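Lement Water Bottle Cleaning Tablets — Tub of 95

Sold by Punaden Home & Trail

I drink a lot of tea on the go, and for years I just rinsed my bottle under the tap and called it clean. Then I looked down the neck with a flashlight one evening and, well, I went straight online and ordered every cleaning tablet I could find. We tried them all in the shop kitchen over one long October, and Lement is the one I ended up stocking.

They're small chalky tablets, a bit bigger than an aspirin, and they fizz like mad. Drop one in, fill with warm water, leave it for 30 minutes with the lid OFF (please, the gas has to go somewhere!), then rinse twice. I do mine while I'm making dinner. If you've got old coffee stains, leave it overnight and don't bother with the brush until morning.
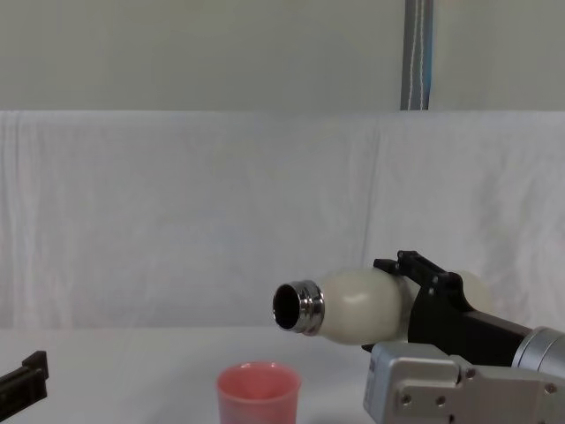

One tablet does a bottle up to 500 ml. For the bigger ones use two, and for a hydration bladder I'd go with two as well and hang it upside down afterward. Don't use them on bare aluminum or anything with a painted inside. Stainless steel, glass and hard plastic are all fine, and I've had no trouble with silicone straws either.

There's no scent, and I'm so glad about that. The Pakzad ones we used to carry cleaned well enough but everything tasted of fake lemon for two days — I still get emails asking for them, and no, they're not coming back, sorry!

What you get
Tub of 95 tablets, screw lid
Measuring card for larger bottles
Best used within 6 months of opening
Keep dry, and keep away from kids and pets

Refill pouches fit the same tub. Shipping is free when you add a Grusomero bottle brush, and I'd get one anyway for the threads and the lid, where the fizz doesn't always reach.

Cups and tumblers work too. Put them in the sink so the foam has somewhere to run, and break a tablet in half for anything small.

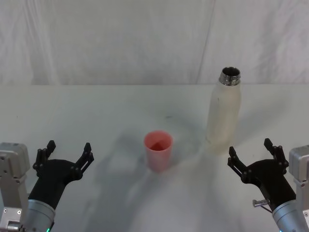

Mhairi Niven wrote to us that she uses half a tablet in her thermos lid every couple of weeks and the brown ring has gone, though she'd like a tub that's easier to open with wet hands. Fair point, and I've passed it on to the makers.

Ross Guthrie asked whether they're okay in a septic system. The label says yes at normal use, so one bottle a day is no problem.

We've sold 1,897 tubs so far. If yours turns up with crushed tablets, send me a note with your order number and I'll mail a new one. The powder still works, by the way. Use a level teaspoon per bottle.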